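Grasp checking (robot software)

Filed under: Manipulation > Software > Control and perception

Grasp checking is the part of a robot's software that decides whether the gripper has really got hold of the thing it was sent for. I've written most of this entry from my own time working on it at Arnbridge, so it leans towards two-finger grippers and simulated tabletops, and anyone who knows the suction side better is very welcome to add to it! 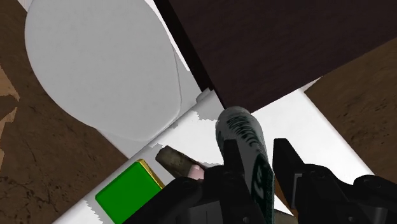 Mabli Penry wrote in to say that the old version of this entry made the check sound like a single yes or no, when in her experience it is a running guess that gets better or worse all the way through a lift. She's right, and I've rewritten the next two sections with that in mind.

What the check looks at

The cheapest clue is finger width. You tell the fingers to close, they stop somewhere, and if they stop at nought there is nothing between them. If they stop at about the width you expected, good, carry on. A slim upright bottle between two fingers is a nice case for this, because the width is well above zero and well below fully open, so there isn't much room for muddle. Thin things like cards and spoons are where it all goes wrong (the sensor noise can be as big as the object).

The second clue is effort. Most gripper drivers report motor current or something that stands in for force, and a steady push that doesn't fade usually means contact. I say usually. Fingers can also push steadily against the table, or against each other, or against the edge of a board you forgot to put in the collision model, which I have done more than once.

The third is the camera. A wrist camera has a splendid view of the fingers and a poor view of nearly everything else, as the hand blocks a good share of the table. A fixed camera is the other way round. In Mussa, the little checking library we use, the two views are scored separately and then joined, and whichever view is more hidden gets less say.

Timing

Older code ran the check once, just after the fingers closed. It's simple and it misses slips. Newer code keeps a score between 0 and 1 and updates it on every control step, so a bottle that starts to slide halfway up drags the score down and the planner can stop, lower and try again. How fast the score is allowed to fall is a matter of taste and long arguments. Too fast and the arm gives up on perfectly good grasps every time the camera blinks. Too slow and it carries thin air to the shelf with great confidence.

I like a short delay of 200 milliseconds before a low score counts. Hamisi Mutiso prefers no delay and a smoother filter, and his version does feel calmer on the real arm, I'll give him that.

Checking in simulation

Simulators are a lovely place to build this because the true answer is sitting right there in the physics state. You can ask whether the bottle is touching both fingers and get a straight reply, then compare it with what your checker guessed from widths and pixels. The trap is letting that true answer leak into the checker itself. It happens by accident more than you'd think: somebody borrows the object's pose to crop the image, the crop is always perfectly centred, and the scores look marvellous until the code meets a real camera.

Clutter matters too. A checker tuned on one bottle on a bare table tends to fall over once there are plates, blocks and mats near the fingers, so most test sets now scatter other things close by. The Privwood set has 900 grasps, of which 600 are for tuning and the rest are kept back. It's small by most people's standards, but the failures in it are well chosen, with plenty of half-holds where one finger is touching and the other only looks as if it is.

Contact itself is the weak spot. Simulated fingers can sink a little way into an object, or buzz against it, and a raw contact flag will flicker on and off while the picture looks perfectly still. Averaging the flag over 9 steps clears up most of the flicker for us. Other people raise the friction instead, and I'm less keen on that, as it makes bad grasps hold.

What happens after a bad score

This is properly the planner's business but the two get mixed up in practice. The usual choices are to squeeze harder, open and try again from the same side, or back off and look again before doing anything. Flollmont's planner always looks again first. It's slower (over a second each time, on our machine) but it avoids the silly loop where the arm keeps closing on a spot the object left three tries ago.

Names for it

You'll also see grasp verification, hold detection and grasp success detection. Some writers keep "success" for the whole task and "verification" for the moment of closing. Others use them any old how, so check which one a paper means before comparing its numbers with yours.

See also: slip detection; motion planning; wrist cameras; contact models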